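The Thursday build

I'd promised Bekach a working planner by Thursday, and at 3 in the morning it was still sulking. Nineteen goes at the same move (pick up the roll, carry it over to the toilet, set it down!) and 13 of them had ended with the solver throwing its hands up over the wrist joint.

So I made tea and talked to it. Don't laugh, you would too. I told it about Pavton, and the rain, and my rent. Then I loosened the path cost a smidge and pressed run.

"Plan found," said the log. "68 waypoints."

I nearly kissed the monitor. I paused it partway to look, and sat there grinning like a fool till the tea went cold.

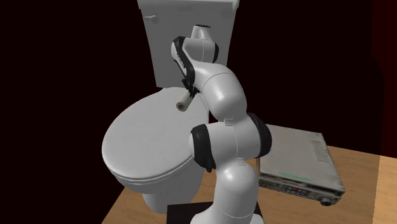

Run 20, paused with the roll just over the back of the lid.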